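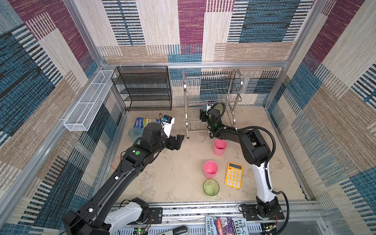

Can a robot put away cups and dishes at home yet, without a person helping?

Under good conditions it can do a part of this work, slowly, and a person should still stay near. Picking up one cup and placing it on a rack is possible for many systems now. A whole kitchen, with everything in it that a family leaves behind, is still too much for a machine that you can buy and simply switch on.

Posted by Grovumeo in Home Automation

I would like to ask more in detail, because the short answer I found on another page did not help me. My mother lives alone and has problems with her hands. She can cook, but putting the dishes in the rack and later in the cupboard is painful for her. My brother sent me a video where two arms clear a table very quickly, and he says we should wait one year and buy it. I am not so sure. Was the video played faster? Which chores are really possible now, and which are only for the laboratory? I don't need it to be cheap, but I need it to be safe. She also has plastic cups and thin glasses mixed together, and books on the same table, in case this makes a difference.

Dalibor Ďurica

I work in maintenance for a company that packs small parts, so I know arms from the shop floor and less from the home. I will try to answer what I can.

In our hall the arm takes the same part from the same place all day. It is very good at this. When we changed the tray to another one, 5 mm higher, it needed two people and half a shift until it was working again. The newer systems, which learn from examples, are much better with such changes, but they make a different kind of mistake. They try something which looks almost correct, and then the cup lies on the side.

About your questions. Look in the corner of the video for a small text like "2x" or "5x". Many videos have it. If there is no text, watch a person or a clock in the background — this tells you the true speed.

Opaque plastic cups are the easy case. They are light, they bend a little, and the camera sees the edge well. Transparent cups and glasses are more difficult, because the camera sees the table through them and the depth is often wrong. A thin glass I would not give to a gripper with two fingers in the home of my mother. Books are also not simple. A paperback which lies flat has no place where the fingers can go under, so the arm must first push it to the edge of the table or lift the cover side, and a soft cover opens by itself.

The rack is the other half of the problem. A plate must go between two wires at the correct angle. Picking is maybe the easier half of the job, placing is where I see most of the errors.

For your mother I would do this today: a dishwasher at a comfortable height, light cups with handles, and an open shelf so she does not need to lift anything above the shoulder. It is not so interesting as a robot, I know.

Lerkano

just get a dishwasher. we got ours for 400 and it is the only robot in the kitchen that works. the Clarix vacuum we have gets stuck under the same chair every evening

Mạc

I agree with most of what Dalibor wrote, only one thing I want to add. When a maker says that the robot "can do" a task, ask them how many tries they counted, and in which room. If it did 500 tries on one table with the same cups, this is a nice result, but it says little about your mother's table. Ask also what happens after a drop. Does it stop, does it call somebody, or does it continue with the next cup as if everything is fine? For me this is more important than the speed.

And ask who is driving. In some demonstrations a person controls the arms from another place. There is nothing wrong with this — for an older person it could even be a useful service — but then you buy something else than what your brother thinks.

Grovumeo

Thank you to all. The video has "5x" in the lower corner, very small. I have sent it to my brother. We will look at dishwashers first, does anyone know a model where the lower basket can be lifted up?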